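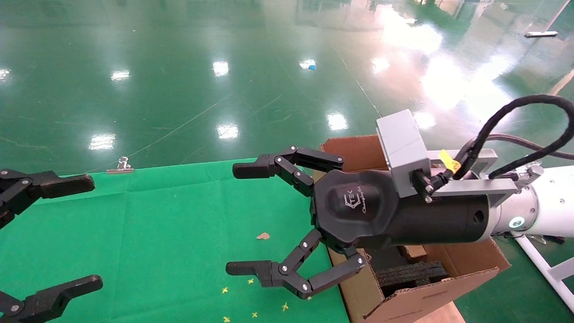
Most packing advice is written by people who sell packing supplies, so read it with that in mind, and read ours the same way. We ship small parts out of the Warnton shop every week, and people write in asking why their box looked so plain inside. Dark gray corrugated sheets stacked in an ordinary brown carton, flaps folded out, on a table with a green cover: that is the kind of setup we mean when we say "sheet packing" below.

## Sheet packing FAQ

*Updated 6/3/26*

**Do I need special sheets?**

Probably not. Murnudent and Skultel both sell ridged sheets and both claim theirs is the one that matters. We used each for a full season and couldn't tell the returns apart. Buy whichever fits your box without trimming.

**How many sheets go in a box?**

We use 6 for a standard carton: some under the item, the rest on top. Heavy items get 8. If you've seen a chart that gives a number for every ounce, I'd like to know how it was tested.

**Which way should the ridges run?**

Cross them, one sheet lengthwise and the next sideways. Ridges that line up can settle into each other, and then you've paid for two sheets and got the thickness of one and a half.

**Can I skip the bubble wrap?**

For metal and hard plastic, yes. For glass, no, whatever the label on the sheets says. Ceramics depend on the shape. Anything with a handle gets wrapped.

**Does the table cover do anything?**

It keeps parts from sliding and spares the finish. I've read that a cloth cover "cuts static," but wouldn't trust one with a circuit board.

**Are double-wall boxes worth the money?**

Sometimes. We switched to them in November and went back after 2 months for everything except the heavy orders. A single-wall box that's full all the way up holds its shape fine. A double-wall box with a gap at the top still gets crushed.

**Can I reuse the sheets?**

Yes, until they stay flat when you press them. Jakab prints a limit of 6 trips on its packaging. We've had sheets go well past that and others give up sooner, so go by feel.

**Should I write "Fragile" on the outside?**

If it makes you feel better. Pack as though the word weren't there.

**My box arrived dented. Is the item ruined?**

Open it before you decide. Keep the box and the sheets until you've checked the item, and write to us with the order number if it's damaged.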